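Teaching a small machine to stay on the path: a chat with Nour Azar

Posted in Makers and Menders

I'd been told that Nour Azar could talk about footpaths for an hour without stopping for breath, and I'm pleased to report it was closer to an hour and a half. We met in the back room at Wanar, where she writes the software that helps a knee-high wheeled robot find its way along shared paths, and by the time she had put the kettle on she was already telling me about leaves.

"Everyone asks about dogs and prams," she said, hunting through the cupboard for a clean mug. "And yes, of course we care about dogs and prams! But most of my week goes on leaves. Leaves, long grass, bark, that pale gravelly stuff that looks the same as concrete when the light is dull."

Nour came to the job by way of mapping software, which she did for 8 years and still speaks of fondly. The program she looks after now is called Pivitz (she didn't choose the name and would like that noted). Its task is to look at what the camera sees and decide, for each little patch of the picture, whether the robot could sensibly drive on it. A second program, Drutance, takes that answer and plans a line to follow. The two used to be one great tangle, and splitting them up took her most of a winter.

"It was miserable work but I'd do it again tomorrow," she said. "Before, if the robot wandered toward the grass, we'd all stand about arguing over whether it had seen the wrong thing or seen the right thing and then made a silly plan. Now I can play the run back at my desk and find out before my tea's gone cold."

Playing runs back is a large part of her day. She keeps a set of 129 short recordings that every new version has to get through before it goes anywhere near a wheel, and she knows a good many of them by heart, the way other people know songs. Some are there for the surface, some for the plants beside it, and a fair few for the sky. A big white sky, she told me, can wash the colour out of everything beneath it, and a program that has leaned too hard on colour will start to lose its nerve.

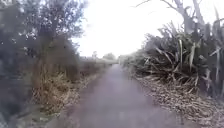 "Flax is my old enemy," she went on, quite cheerfully. "The dead leaves come down and lie flat along the side, and they creep over onto the path a bit, so where's your edge? You and I don't think about it, we just walk. The program wants a nice crisp line and there isn't one. So we stopped asking it for a line. It gives us a sort of soft border now, with how sure it is at each spot, and Drutance keeps to the part it's surest of."

That change went in last February, and she is still tuning it. Set the border too wide and the robot hugs the middle and won't make room for anyone; too narrow and it goes rustling off through the litter. She has also had to teach it some patience with blur. When the camera jiggles, the ground close in smears first, so Pivitz holds on to what it worked out a moment earlier and lets the new view in gradually.

I asked whether she labels the training pictures herself. She laughed and said she'd done the first 400 by hand, at the kitchen table, and would not recommend it to anyone with a social life. These days a tool called Wei makes a first guess and a person tidies it up, though she still takes a turn each morning before the meetings start.

"You have to keep looking at the stuff," she said. "If I go a fortnight without it I start having theories."

Next on her list is dusk, which she has been putting off, and after that a proper way of telling the planner that a path is about to bend when there's a hedge in the way. She walked me out by the side gate, still talking, and stopped twice to show me where the edge of the driveway went funny.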